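Session 4 handout: Custards and other things that wobble

Hi again, everyone! Last session we did meringue, so you should all have a tub of leftover yolks in the fridge at home. Bring them. We're going to use every one in baked custard, and I promise it's a lot less scary than it sounds.

Before you come, please read the part about water baths twice. I skipped it myself the first time I taught this at Biltum and ended up with a tray of sweet scrambled eggs (still ate it).
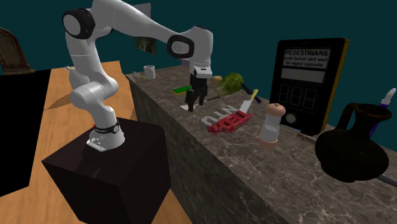

Sandar, August

Okay, so what is a custard? Milk or cream, eggs, sugar, and gentle heat. The egg proteins unwind and link up, and that little net holds the liquid in place. Heat it too fast and the net squeezes tight and weeps. You'll know when you see it: grainy, with a puddle.

Our base recipe comes from the Kara school kitchen and I haven't changed it much. Per ramekin:

90 ml whole milk or half-and-half
1 yolk
13 g sugar
a small pinch of salt
a few drops of vanilla

Warm the milk until it steams, then stop. Whisk the yolk, sugar and salt just until smooth. You don't want foam, foam bakes into a spongy lid. Pour the milk in slowly, whisking the whole time, add the vanilla, and strain it. Yes, strain it even if it looks perfect!

Set the ramekins in a deep pan, pour in hot tap water to halfway up the sides, and bake low. I pull mine when the center reads 84 on the Celsius thermometer. The middle should still jiggle like gelatin, and the edges should look set.
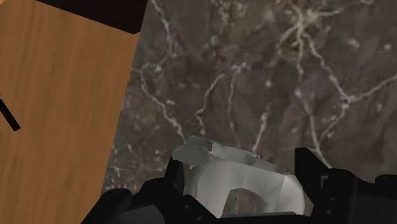
Fig. 2. Gripper and crumpled white object

Cooling matters more than people think. Lift the ramekins out of the water right away (tongs, please, I've scalded enough fingers for all of us) and leave them on a rack until you can hold one comfortably. Then cover and chill. They'll keep for two days, and I think they taste better on the second one.

If you'd like to try the coffee version, we have a bag of the Quách dark roast. Steep a spoonful of crushed beans in the warm milk and strain as usual.

For next time: make one batch at home, with 24 g of sugar in one ramekin and the normal amount in the rest. Write down which one sets first and bring your notes, plus a clean whisk. We start at 6:30.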